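15/09/2026. Fostport restoration, season three, audio bench

Picked up where Setareh left off on reel 4, the birthday episode, which everyone who grew up with this show remembers as the one where little Benny Citetti gives his bicycle away. He doesn't. He lends it, sulks for two scenes and gets it back before the second commercial. I have now corrected four people on this point and gained nothing by it.

State of the reel: picture is fine, a bit magenta in the kitchen scenes. Sound is a mess. The magnetic track runs 20 frames late from the first ad break on, so Mrs. Citetti laughs at her husband before he's finished speaking and the audience laughs at the closing of a door. Fasil thinks this is an improvement. I slid the whole back half forward and then found that somebody had already done a partial fix on the dub master, years back, with a razor blade and a lot of confidence. There's a splice right through the word "supper." Undid my slide, marked the splice, slid it again in two pieces. Lips match up to the porch scene. After the porch scene they match if you watch the mother and don't watch the boy.

Laugh log: Setareh's total for the season stands at 3,421 separate laughs. She has tagged each one by type and the single biggest type is the low chuckle with a woman's "oh" on top. We're calling her Aunt Oh. Aunt Oh is in every episode. She's at the ball game, she's in the dentist's office, she's present for the scene where the grandfather comes home from the hospital and there's no joke in it at all. The show was sold on the line that it was filmed before a live audience. I don't doubt there was an audience at some point. I'd just like to know how Aunt Oh got the same seat every time, and the same breath.

Huguette's position, which she left on a sticky note on my monitor, is that we are restoring the show as aired and Aunt Oh stays. Agreed. She also wants the dead air after the hospital line kept at its full length, which I'd trimmed by accident while closing up the tape hiss. Put it back. It plays much better with the pause. The father just stands there holding his hat and for a few seconds it's a different program.

Odette has been reading the fan letters that came with the paper files from Hoarau, who held the syndication rights and apparently never threw out so much as a lunch order. Her notes, copied so they don't get lost:

- Most letters are to Benny and not to the kid who played him. They ask if his dog is well.
- A run of letters after the actor grew up, got into politics and started making speeches. These are to him by name and are much less polite. Several of the writers plainly feel that a boy who was nice about a bicycle on television had signed some sort of contract with them.
- One writer says she's known him since he was six and is very disappointed in him. She had never met him. Same letter asks for a signed photo.

We talked about this over lunch longer than the lunch lasted. Dima's view is that the viewers were owed nothing beyond the half hour. Odette's is that the network spent years telling people this was the boy next door, so it can hardly complain when the neighbors wander over and start shouting. I said I mostly remember the dog. This was not considered a contribution.

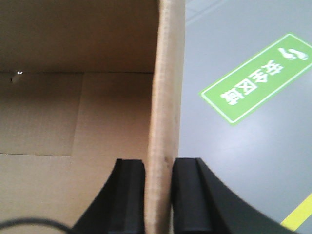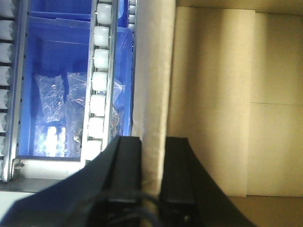
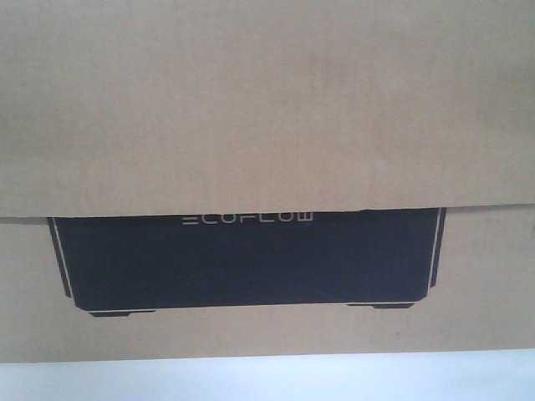
*First and third: brown cardboard. Second: the rollers and the blue bin.*

Afternoon. Tried the Cular noise reduction on the theme song at Dima's request. Default setting takes out the hiss, the hum, and the entire whistle. What's left is a bass line and a man clearing his throat. Backed it off until the whistle returned, at which point so did the hiss. Settled on treating the theme by hand, from the cleanest copy we have (end credits of the ball game episode, where nobody talks over it), and laying that one under the others where the edit allows. Note for whoever reads this later: the titles are not all the same length. The early ones hold on the front gate for longer. If the music ends and the gate's still swinging, you've used the wrong one.

The throat clearing is on the original, by the way. You can hear it on every copy once you know. Sorry.

Color, brief. Dima matched the kitchen against the dining room and got the wallpaper down from hot pink to something a person might have bought. Mr. Citetti's cardigan now reads green. A letter in the Hoarau files calls it gray and a magazine clipping in the same folder calls it "his famous blue cardigan," so we have a vote each way and nobody to break the tie except the cardigan. Leaving it green until the wardrobe sheets turn up. Fasil says he saw wardrobe sheets in the November folder, filed under Insurance. I looked. They're insurance.

Episode order is still open. Production numbers put the camping story ahead of the birthday; broadcast order has it after. In the camping one Benny rides the bicycle, so broadcast order makes sense if you believe he got it back, see above, and production order makes sense if you believe nobody was keeping track. The tooth settles it for me. He's missing a front one in the camping episode and has half of it in the birthday. So they shot camping first, and the broadcaster sent the tooth backward. Huguette wants broadcast order on the release with a line in the booklet. I've drafted the line. It's too long and it's all about the tooth.

Open:

- Porch scene, boy's close-up, still drifting. Try pulling his line from the trailer print if the trailer print has sound. Box says it does. The box also says it's season two.
- Setareh to listen for Aunt Oh in season one. If she's there too, she predates the studio they supposedly filmed her in.
- Ask Hoarau whether we can quote from the letters with the names taken off. The dog ones at least.
- Hat scene: leave alone. I mean me.
- Razor blade splice in "supper": listened again on headphones at low volume. There's a missing consonant and I can't find it on any other element. May have to borrow one. He says "supper" in nearly every episode, so supply is not the problem, but he says it louder as the seasons go on.

Reel 5 is on the bench, wound tail out. Left the cores where they were.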